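Reviews > Kitchen & Table > Serving Trays

Jameton nesting trays, after a summer of hard use

I bought these because my old trays had finally warped so badly that a grape would roll off on its own. My friend Ayanda Mthembu has had hers for ages and kept telling me to get some, so I gave in and ordered the set of 3 in June. It's September now and I've used at least one of them pretty much every day.

First, the weight. They're light! I can carry the big one loaded with glasses from the kitchen out to the back steps and my wrists don't complain. The handles are wide enough for my whole hand, and I have big hands. The rim is a bit low for my taste – a full cup of coffee will slosh over if you stop short for the dog.

Cleaning is easy enough. Beet juice came off with dish soap, turmeric took an overnight soak and left a faint yellow ring on the small one. I've stopped caring about it.

I had everyone over on a Friday and put out snacks on whatever I owned, trays and plates and all, and the middle size got grabbed the most. It's the one I'd buy again if they sold it alone (they don't, I asked).
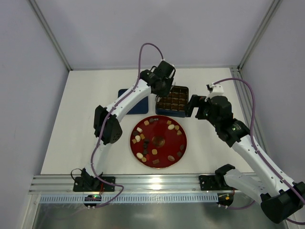
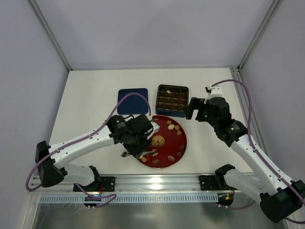

How it compares with the Zasel

I had a Zasel tray for a couple of years before this. It was heavier and it looked nicer on the table, I'll give it that, with a rim that really held things in. But the finish started flaking near the handles and I didn't love finding bits of it next to the crackers. The Jameton set cost me 80 dollars, so a good deal more than the Zasel, but you get three and they stack into one another in a cupboard that was already full.

My one real gripe is the rubber feet. One fell off in week 7 and I had to glue it back on myself. Customer service did answer, and they offered to mail me a spare foot – still waiting on it. Four stars from me.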